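June 18, 2025. Two-arm cell, Pindcombe planner branch.

Moved the joint planner off the old trajectory server and onto Jetero. Both arms now share one collision model, with the peg board added as a static body. Planning budget set to 2000 ms per query. Ran 100 queries offline against the recorded joint states: 13 timed out, all with both wrists over the board.

Checked the timeouts one at a time. The cables are modeled as a fat capsule along each upper link, and the two capsules overlap long before the links do. 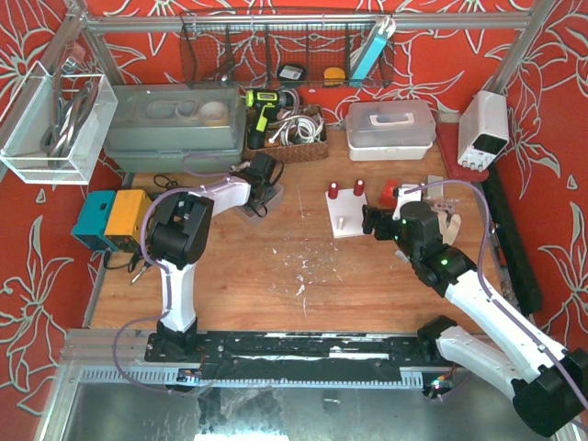
Ingeborg Gisler asked whether the capsules need to be in the arm-to-arm check at all. Her suggestion is to keep them for arm-to-table and swap in a distance cost between the arms, as was done on Gillies in October. She would also log the closest pair for every failed query before touching the radius.

Added the closest-pair log first. The distance cost goes in behind a flag, default off, so the two sets of results can be compared on the same seeds.

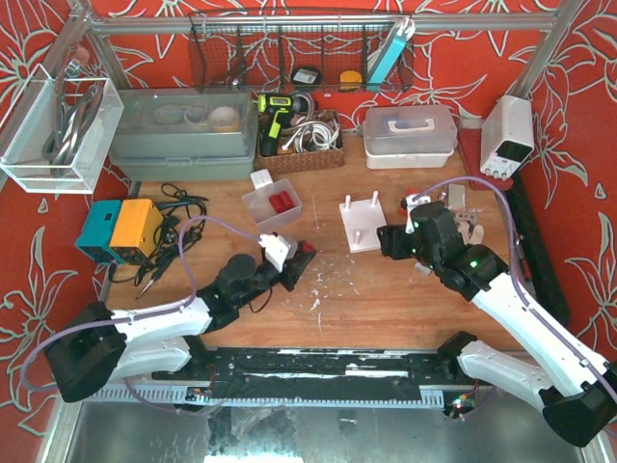
With the flag on, the median query drops to 752 ms. Timeouts not rerun yet. The Amach viewer still draws the old capsules whatever the flag says; it reads the model once at startup and ignores updates. Restart it after every change until that is fixed.

Next: rerun the failed seeds, then the grasp offsets.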